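Section 4: Setting Up Your Clanik Countertop Water Filter

Now that the Clanik is out of its box and you have found a home for it near the sink, you can get it ready for its first pitcher of water. Set aside a quiet half hour if you can, and keep a dish towel close by. A new filter always drips a little while it finds its feet.

Before you begin, check that you have the base, the upper tank, the lid, the spigot with its 2 rubber washers, and one Minja cartridge, still sealed in its pouch.

1. Wash the upper tank and the lid by hand in warm water with a drop of dish soap, then rinse them well. Please keep them out of the dishwasher.

2. Slide one washer onto the spigot, push the spigot through the hole in the base from the outside, and put the other washer on from the inside. Tighten the nut with your fingers until it feels snug.

Caution: Don't use a wrench on the nut. It cracks easily, and a cracked nut will leak no matter how many washers you add.

3. Soak the Minja cartridge in a bowl of cold water for 15 minutes. You'll see small bubbles rising from it, and you may see a little black dust too. Both are perfectly normal. 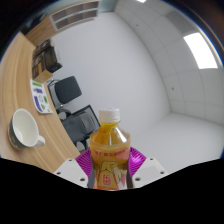

4. Press the cartridge into the floor of the upper tank and give it a quarter turn to the right. It should click. If it doesn't, lift it out, line up the two arrows, and try again.

5. Set the upper tank on the base, fill it with cold tap water, and let it all run through. Pour this first batch on your houseplants, then do the same with a second.

Note: If your water is very hard, as it is for many of our friends in the Gendley area, the filter may run slowly at first. Give it a day or two to settle in.

Caution: Never fill the tank with hot water. Anything above 145 degrees Fahrenheit can warp the cartridge seat.

Replacement cartridges are sold as Plindwood part 911. The spigot and washer kit is part 142.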